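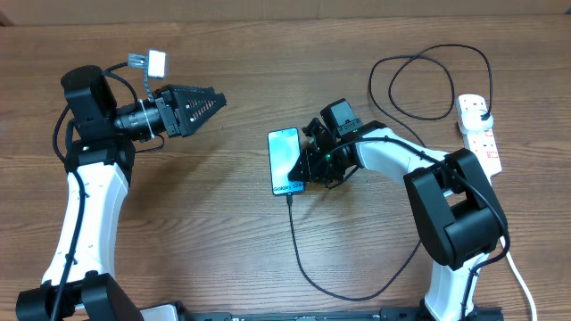 The talk is about how we write an equipment budget for a two-arm bench, and where ours went wrong the first time. Start with the quote from Gulel, which had one line for the pair of arms and one for the grippers. Then ask people to look at the table and pick out what else would have to be paid for. Give them a minute. There's the power strip on the right, the white adapter in it, the charging lead that goes into the bottom of the phone and runs under the elbow of the right arm, the small sensor on its stem over the left wrist, and the table itself. Say that every one of those needs a budget line and an owner, and that our first version had neither.

Introduce myself after this. Keep it short: Rurar, the Drandalik project, I look after purchasing for the bench work.

## What we asked for

- First request was £3722 for everything outside the Gulel quote. I wrote it in an afternoon.
- I got there by taking the previous year's sundries line and adding a bit. Say this plainly, people will recognise it.
- Menaka Munshi sent it back with one question: what happens when a gripper finger breaks?
- I had no answer. There was no spares line at all.

Pause here if someone wants to talk about their own approvals process. Otherwise move on, it comes back in the last section.

## Start from the task

The job is handling a phone on a table with a lead plugged into it. Write the task down first, in a sentence, then list what has to be within reach for it to happen. Laine Ots did this for us on a sheet of paper and it was more use than my spreadsheet.

Questions we now put to whoever is asking for the kit:

- What object is being handled, and how many of them will you get through?
- Does it need power while it's being handled?
- Where does the lead go when the arm moves?
- Who clears the table afterwards?

On the first one, phones. A task phone is a consumable for planning purposes. It gets gripped by the sides and it gets nudged. We budget for replacements as we would for any other stock, and we buy the same model each time so the gripper settings don't need redoing.

## Cables

This section always gets the most questions so leave time.

The arms have their own cables, which come with them and follow the links. Everything else on the bench has a cable too, and those are ours to buy and ours to route. A loose loop lying on the table takes up working space. If you're paying for a table of a certain width, the cables use part of what you paid for.

What we buy now:

- Charging leads in the length we've measured, with spares. Measure with the arm at full reach.
- Clips and ties, by the bag.
- A power strip for each bench, fixed down at the back or side. Fixing it down costs almost nothing and was left off our list twice.

Lutfa Chowdhury's rule is that nobody orders a cable without drawing its route on the bench plan first. We complained about it. It has stopped us ordering leads that are too short, mostly.

If asked about wireless charging: we looked at it, the pad takes up table space and has its own lead, and the task would be a different task. We may come back to it.

## Spares and wear

Show the spares table here, speak to it, don't read it out.

| Item | How we budget it |
|---|---|
| Gripper fingers | Spare set per arm, kept on the shelf |
| Wrist cables | Ordered with the arms, same supplier |
| Sensor and bracket | One spare for the bench |
| Charging leads | Stock item, reorder when the box is half empty |
| Task phones | Yearly line, reviewed in July |

Point out that wrist cables should go on the original order. When we ordered ours separately from Wongsuwan they took nine weeks, and the bench sat idle for part of that. The part was cheap. The lost bench time was the real cost, and it didn't appear in any budget, so it was hard to make the case afterwards.

Macario Arellano keeps the wear log. Mention that the log only needs a date, which arm, and what was changed. He had a longer form to begin with and people didn't fill it in.

## The table

Often forgotten because there's usually a table in the building already.

- It has to be deep enough for both arms to reach the object without their elbows meeting over it.
- Check the surface under your lights before you buy. Shadows from the arms fall across the work, and we wanted to see what that did to the sensor view before choosing a finish. We ended up keeping the wood-grain top.
- Check the edge will take the mounts. Ours needed extra hardware, another missing line.

## Two arms or one

Somebody will ask. My answer is that the second arm doesn't double the bench cost, but it comes close to doubling the spares. If the task can be done with one arm, buy one and leave room on the mounting side. Laine disagrees with me on this and thinks you should buy the pair together so they match. If she's in the room, let her say so.

## Putting it to the person who signs

- Five headings at most. Ours are arms, bench, power and cables, spares, task objects.
- Put a name against each heading.
- Show what stops if a heading is cut. Menaka reads this column first.
- Plan over five years if your finance people will accept it. Spares look expensive in the first year and sensible after that.
- Keep the old version. I keep my first request in the same folder as the current one.

The second request was approved with one change, which was to move the phones out of equipment and into consumables. That took a phone call. Have the revised sheet ready to put up in case people want a copy, and give Macario's address for anything on the wear log.

Questions.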